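Brovden Stage 6 DJ Controller: Two Months of Club and Outdoor Use

The Brovden Stage 6 is a two-channel controller aimed at DJs who play small rooms and open-air parties and don't want to depend on whatever the venue has. I bought mine at full price in June and used it through August at a bar residency in Ekley, two garden parties and the Fendstead street parade, where I played from the back of a flatbed truck. The notes below come from that use. I did not run any bench tests.

Layout

The mixer section sits in the center with a deck on each side, as on most controllers of this size. The jog wheels are 6 inches across, a little smaller than on club players but large enough for normal beatmatching. I don't scratch, so I can't say how they hold up under that. Resistance can be adjusted with a dial on the underside, and you need to set it before you put the unit on a table, because the dial can't be reached afterward.

There are 8 performance pads per deck. They are firm and need a proper press. At the bar I missed a few cue points in the first week from hitting them too lightly. The pad lights have three brightness levels and the lowest one is still bright in a dark room. In direct sun the highest level is hard to read, and at the parade I put a strip of tape next to each deck and wrote my cue points on that.

The faders are good. The channel faders have an even pull from bottom to top, and the crossfader can be replaced with four screws. The EQ knobs are too close together for my fingers. I turned the mids down more than once when I meant to turn down the bass.

Sound

Output is clean on the balanced outputs. The booth output has its own level knob, which I would not buy a controller without. The headphone output is loud enough for the bar but not for the truck. With a generator running behind the cab and the main stacks on either side of me, I had the headphone level at full and was still mixing partly by looking at the waveforms. A small headphone amp fixed that for the second half of the route.

The filter is smooth in the middle of its range and gets harsh in the last quarter turn. The echo follows the tempo correctly. The reverb sounds thin and I stopped using it.
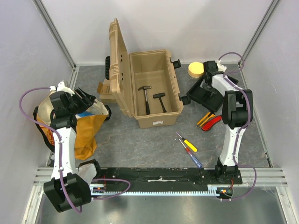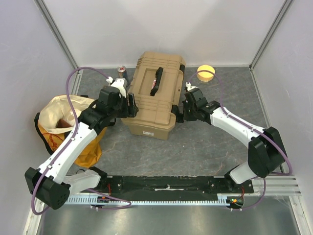

A fabric bag with two robot arms, then a closed hard-shell toolbox

Power and connections

Power comes over USB or from the supplied adapter. On USB alone the output level drops and the lights dim, so plan on using the adapter. The barrel connector is loose. It came out once at a garden party when someone moved the table, and the unit switched over to USB without cutting the music, to its credit. I now run the cable through a clip stuck to the back panel.

There are two microphone inputs, one with its own EQ. The parade hosts used both for most of the afternoon and there was no feedback trouble once the low end was rolled off. There is one line input for an external player. It can't be assigned to a channel, so it goes straight to the master, and you have to ride its level by hand when changing over to the next DJ.

Software

The Stage 6 ships with a license for Vukadinović, which I had not used before. It took an evening to learn. My library is 3,188 tracks and the first analysis ran overnight on a laptop that is not new. Beat grids were right on nearly all my house and techno and wrong on much of the older disco, where the drummer drifts. You can fix a grid by hand but there is no way to fix several tracks at once.

I had one crash in the two months, during sound check. The audio stopped for the time it took to restart the program. I have since turned off the automatic library sync before playing and it has not happened again.

Carrying it

The unit weighs 14 pounds with the adapter. It fits in a standard padded controller bag, though the jog wheels stand slightly higher than the faders and take the pressure if anything is stacked on top. A hard cover for the top panel is sold separately and should have been included at this price. The rubber feet grip well. On the truck I also used a ratchet strap across the back edge, and the unit stayed put over speed bumps and a stretch of cobbles near the Fendstead bridge.

Dust got into the left channel fader after the parade and made it scratchy. Compressed air cleared it.

Who should buy it

If you play bars and private parties and want balanced outputs, a booth level and two usable mic inputs, the Stage 6 covers all of it and the build is solid. If most of your bookings are outdoors, budget for a headphone amp and the hard cover as well. DJs who use effects heavily should try one in a shop first.

Good: faders, booth output, mic inputs, stable on a moving surface
Bad: tight EQ spacing, loose power connector, weak reverb, cover costs extra

I'm keeping mine. The next thing it has to get through is an indoor all-nighter in November, and I'll update this review if the power connector gets any worse.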